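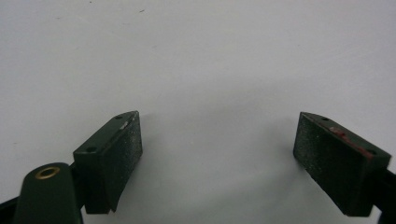
Print this page
E-mail this page

Clear Surfaces: Notes for a Talk on Keeping a Work Table

Speaker: Joyce Mollel
October 18, 2019

Slide 1. Opening

Good morning. My name is Joyce Mollel and I look after the shared workroom at Tultasby. I've been asked to talk for half an hour about tables. Thank you to Ásdís Juhl for the invitation and for finding us a room with a projector that works.

(Wait for latecomers. Handouts are on the chair by the door.)

I will cover what a white top shows you, how we clean ours, and how we get people to leave it clear. Questions at the end, but stop me if you can't hear.

Slide 2. Why white

When we refitted the workroom we had to pick a color for the tops. Aksel Arnardóttir wanted gray. His point was that gray hides marks, and he was right about that. I wanted white for the same reason turned around. On a plain white surface a speck the size of a pinhead shows up from where you stand. You see it, you wipe it, and it doesn't end up pressed into the back of somebody's print or under a glued joint.

We went with white in a matte finish. Gloss throws the ceiling lights back at you, and after an hour of fine work your eyes are tired. Matte gives a soft shadow under your hands and that's all.

Aksel still prefers gray – he has a gray one at home.

Slide 3. Marks, and what kind they are

There are marks that sit on the surface and marks that are in it. Run a fingertip over the spot. If you feel it, it's on top and it will usually lift. If you feel nothing, it may be ink or a stain, and scrubbing will only leave you with a shiny patch.

Small dark specks on our tables are mostly pencil crumbs or grit from shoes and bags. Gray smudges near an edge tend to come from sleeves, or from a metal ruler being dragged. Bartenders and bakers will have their own list.

(Pass around the sample board from Tradska. Ask people to try the fingertip test on the two marks. Get the board back.)

Slide 4. How we clean

Dry first. Use a soft brush or a dry cloth and work toward yourself, so you can see what comes off. If you start with a wet cloth you move the grit around under it, and grit is what scratches.

Then a damp cloth with a drop of dish soap. Wring it out well. Wipe in straight lines from one end to the other, turning the cloth as you go. A second cloth with plain water. Dry with a towel.

For pencil, a white eraser. For glue, wait until it has set and ease it up with a plastic scraper. We don't use scouring powder or the rough side of a sponge. Bjartur Lund did that once on the end table and the dull ring is still there if anyone wants to visit it.

The whole thing takes 8 minutes for one table, and we do it at the end of the day.

Slide 5. Keeping it clear

Cleaning is the easy part. Getting the stuff off the table is where we had trouble.

Our rule is that the table belongs to the person working at it and to the work in progress. Tools not in use go back on the wall. Cups go on the side shelf. Bags go on the floor or on a hook. At closing the top is bare, whatever state the project is in.

People with long projects objected, so we bought trays. A half-finished piece goes on a tray and the tray goes on the rack. Amândio Garcia set up the rack and labeled the slots. The trays came from Jidmont and the lot cost us 900 with delivery, which was more than I had put down, but they have lasted.

(If asked: the labels are plain masking tape and marker. We tried printed ones and they curled.)

Slide 6. Light

Check the table from low down, with the light coming across it. Bend until your eye is near the level of the top. Crumbs you can't see from above will each throw a small shadow. I do this before anyone lays out paper.

A lamp on one side makes this easier than ceiling lights. Turn it off again afterward, or you will be working in your own shadow.

Slide 7. What hasn't worked

Covers. We tried a cloth cover overnight and it shed lint. Plastic sheeting held damp underneath.

Signs. We had 2 and people leaned things against them.

A cleaning roster. It ran until November of the first year and then the same three people were doing it. Now whoever used the table last wipes it.

Slide 8. Questions

The handout has the cleaning steps on one side and the supply list on the other. I have 51 copies, so please take one each.

(If time is short, skip slide 7. Thank Steinarsdóttir for the coffee.)

Print this page
E-mail this page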